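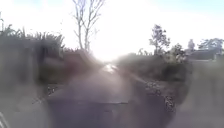
Path in strong sunlight

From: Halfdan Kirkegaard
To: owners list
Subject: Re: Invoice terms when the customer is ten times your size

Abílio Calado wrote:

> We have been supplying Munteanu since April on 30-day terms. They have now
> sent a revised supplier agreement that moves us to 90 days from the end of
> the month of invoice, with a 2 percent discount if they pay by day 30. They
> are our largest account. I have two questions. Is the discount worth
> offering, and does anyone finance the gap through invoice factoring instead?
> Trurby has quoted me a rate but I can't tell whether it is good.
>
> Abílio

Abílio,

Taking the discount first. If they pay on day 30 and take 2 percent, you are giving up 2 percent to get the money at least 60 days sooner. There are slightly more than 6 such periods in a year, so the simple annual cost is a little over 12 percent. Compare that with what your bank charges on an overdraft or a credit line. If the bank is cheaper and you have room on the line, decline the discount and borrow. If you have no line, it may be your best option.

Read the wording again on when the clock starts. "From the end of the month of invoice" means an invoice dated on the 1st waits a full month before day one. The same work billed on the last day of the month gets paid on the same date. At Pindov we moved our billing run from the first working day to the last working day of the month before, wherever the goods had already shipped. It cost nothing and took most of a month off the wait. Check also whether the discount period runs from the invoice date or from the month end. The draft you describe could be read both ways, and the 12 percent figure changes with it.

On factoring, a single rate tells you very little. Ask Trurby for these in writing:

- the service fee, and whether it is charged on the full invoice or on the amount advanced
- the interest on the advance, and from which day it runs
- the minimum monthly fee
- who carries the loss if the customer does not pay
- the notice period

The minimum fee is where we got caught. We factored one customer, Faltetti, for most of a year. The quoted percentage looked fine, but the contract had a floor of 1,000 a month. In slow months we paid the floor on very little volume. Our worst month came to 1,364 in total charges once transfer fees were added, on a single mid-sized invoice. We gave notice after that and went to a bank line.

Also check your agreement with Munteanu for a ban on assignment. Many large buyers put one in, and depending on where you are it may stop you from selling the invoices at all. Look for it before you spend more time on quotes.

Last, have you asked them for 60 days? The first draft from a purchasing department is usually a template. We asked Faltetti for 45 in a two-line email and got it, in return for a fixed price list for the year. I would send that email before signing anything - and keep shipping on the old terms until the new ones are signed.

If you post the fee lines from the Trurby quote I can put them in my spreadsheet and send it back to the list.

Halfdan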